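Skallel Forum > TV and Celebrity > Court and Legal News
Topic: Rothe v. Rallusby, day 2 – who else watched the whole thing?

marzipan_ray
Posted 4:12 PM
OK, I took the afternoon off for this and I regret nothing. For anyone catching up: Bastian Rothe is suing Rallusby, the production company behind "Trernico Nights," over the reunion edit that made it look like he walked out on his co-host Svenja Wegener in the middle of her speech. His side says two separate evenings got spliced together. Today we finally had the editor, Tetsuya Ogura, on the stand and he was so good! Calm, clear, explained timecodes to the jury like he was teaching a night class.

dora_in_duluth
Posted 4:20 PM
Good witness, sure, but good for whom? He said he was told to "tighten" the scene and that he did. Tightening is what editors do. I didn't hear him say anyone told him to change the meaning.

marzipan_ray
Posted 4:31 PM
Fair, but go back to the part right after the lunch break. Rothe's attorney, Wiebke Weidemann, asked him how many cuts there were in the finished reunion and he said 124. Then she asked how many of those were in the walkout scene alone, and it was 60. In one scene! I gasped out loud and scared my dog. 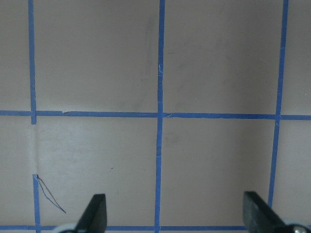
And then she just let it sit there. Didn't say a word, went back to her table, drank some water. I've followed a lot of these trials and that was one of the best pauses I've seen. The Rallusby people stood up to object and didn't seem to know what they were objecting to.

osk_77
Posted 4:38 PM
The objection was to foundation and it got sustained in part, so let's not get carried away. The jury was told to disregard the bit where she called it "a collage."

marzipan_ray
Posted 4:44 PM
You're right, I forgot the collage thing. Still a great line :)

pennyloafer
Posted 5:02 PM
Can someone explain why Svenja isn't a party to this? She posted the clip herself in July and it went everywhere. If anybody hurt his reputation it was her.

osk_77
Posted 5:09 PM
She reposted what the show's own account had put up. You can argue about that, but he chose to go after the company. She's on the witness list for the defense.

dora_in_duluth
Posted 5:15 PM
And I think she'll sink him. People forget he DID leave early on one of those evenings. He admitted it in his own deposition. So the walkout is real, they're arguing over which night.

marzipan_ray
Posted 5:27 PM
But which night is the whole case, Dora! Leaving a party when it's winding down and leaving while your friend is crying at a microphone are miles apart. I like Svenja a lot, by the way – I've watched her since the Osagie cooking specials, and I hope she gets a fair shake up there.

pennyloafer
Posted 5:40 PM
Were the Osagie ones where she set the oven mitt on fire? Loved those.

marzipan_ray
Posted 5:43 PM
YES. Season 2. Perfect television.

Rainer Voß (moderator)
Posted 5:58 PM
Enjoying this one, folks. Two reminders: no posting jurors' descriptions, and please keep the oven mitt talk in the Osagie thread. I've removed one comment. The live chat also hit its limit of 2,000 messages, so use this topic for tomorrow's session.

dora_in_duluth
Posted 6:10 PM
Thanks, Rainer. My guess is they settle before she testifies.

marzipan_ray
Posted 6:14 PM
Noooo, don't say that, I already swapped shifts for it! See everyone in the morning. I'll post the witness order as soon as it's up.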